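Feature Flags at Rutby: Questions We Keep Getting

Last updated October 24, 2018

This page started as a reply to an internal email and grew. It covers how we use feature flags in the Rutby codebase, and why some of us are less excited about them than the conference talks say we should be.

What do you mean by a feature flag?

A conditional that reads its value from somewhere outside the code. If the value is on, users get the new behavior. If it's off, they get the old one. Vendors will sell you a grander definition with the word "platform" in it. You can ignore that for now.

So you're against them?

No. We run them in production and would be annoyed to lose them. I'm against the claim that they're free. Every flag is a branch, and every branch has to be tested, read and eventually deleted by a person who may not have been there when it was added. The first two get some attention. The third mostly gets a ticket.

How many flags do you have?

When we did the audit in February, there were 485 in the config service. We expected a big number, just not that one. A good share of them hadn't changed value since the day they were created, so they were doing the job of a constant, with a network call attached.

Isn't the network call cached?

Yes, and the cache is where we had our worst outage with this stuff. The client library kept the last known value if the service couldn't be reached, which sounds sensible. What it did on a cold start with no last known value was return false. For most flags false means "old behavior." For a few of them, named by somebody in a hurry, false meant "don't disable the old billing path," and we ran both billing paths side by side until it was noticed. Check what your library does on a cold start. Don't trust the README on this; ours was wrong.

Should flags be named in the positive or the negative?

Positive. use_new_importer is fine. disable_legacy_importer isn't, and skip_importer_check_off should get you a talking-to. If you have to read the if statement twice, rename it before you merge.

We were told flags let us merge unfinished work safely. True?

Partly. They let you merge it. Whether it's safe depends on whether the flag covers everything the change touches, and it often doesn't. A database migration doesn't care about your flag. Neither does a changed default in a shared helper, or an upgraded dependency. I've reviewed plenty of changes where the new screen was hidden behind a flag and the rewritten query underneath it was live for all users from the first deploy.

What about testing all the combinations?

You can't, so please stop putting it in test plans. With 18 independent on/off flags you are already past 260,000 combinations. We test the current production state and the state we plan to move to next. If two flags are known to interact, we test those two together, and then we ask why they're two flags.

Did you look at buying a flag product instead of running your own?

We tried Flarkolum for one quarter. The dashboard was nice. The percentage rollouts worked the way they were supposed to, which ours didn't at the time. But the sales pitch was that it would solve our cleanup problem, and I don't see how it could. It showed us a yellow badge beside stale flags. We already knew they were stale. Seeing the badge every day made it easier to stop seeing it.

The Kazmi team stayed on it and seem content. They have far fewer flags and one person who deletes them.

What is Emo?

The script that replaced the yellow badge. It reads the expiry date on each flag and fails the build once that date has passed. There's no warning period. People complained about that, and a few still do. You can push the date out, but it takes a commit with your name on it, and you can only do it 3 times before the script refuses the change.

Does it work?

Better than reminders did. I won't claim more than that. Some people now set the first expiry date absurdly far ahead, which we should have seen coming. There's a cap on it now. I expect they'll find a way around the cap as well.

Can a flag ever be permanent?

Then it's a setting, and it belongs with the settings. The same goes for anything that depends on a customer's plan. We found a permissions check that had been built out of flags, where turning one off during cleanup would have given every trial account the ability to export. It was caught in review. I'd rather not rely on that again.

Kill switches are the one exception I'll accept. Keep them in a separate file, keep the list short, and flip each one in staging now and then. A kill switch that has never been pulled is a guess.

How do I remove a flag?

Find the real production value first, in the service and not in the repo, as the two disagree more than you'd like. Delete the losing branch. Delete the tests for the losing branch. Deploy that. Only then delete the flag from the service. If you do it in the other order, you get the cold start behavior described earlier.

Expect the diff to be bigger than you think. Our largest so far took out a little more than 3,000 lines, and most of that was code only reachable from the off side of a single if. It had been kept compiling, and even refactored twice, all that time.

Is there any evidence flags make teams ship faster?

I've seen charts. The ones I've seen came from companies that sell flags, or from teams that adopted flags, smaller pull requests and automated deploys in the same year and then gave the credit to whichever one they liked best. Our own deploy count went up after we adopted them. It also went up when we fixed the flaky browser tests, and by more.

Who do I ask if my build is blocked by an expired flag?

The owner listed on the flag. If the owner has left, it's your flag now. Sorry. Put your name on it, extend it once if you have to, and open the removal change the same week.

Can I suggest a change to this page?

Yes, comments are open underneath. I read them, though I may not agree.

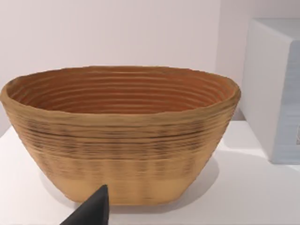

Anum Jatoi
The cold start answer only covers half of it. Our library returned false for a missing flag too, so a typo in the flag name looked exactly like a flag that was off. We had one misspelled for months and kept reporting that the rollout had no effect on load. I'd make an unknown name throw in development and log loudly everywhere else. Also, does Emo check flags that exist in the service but aren't mentioned in the code anymore? Those were most of our pile.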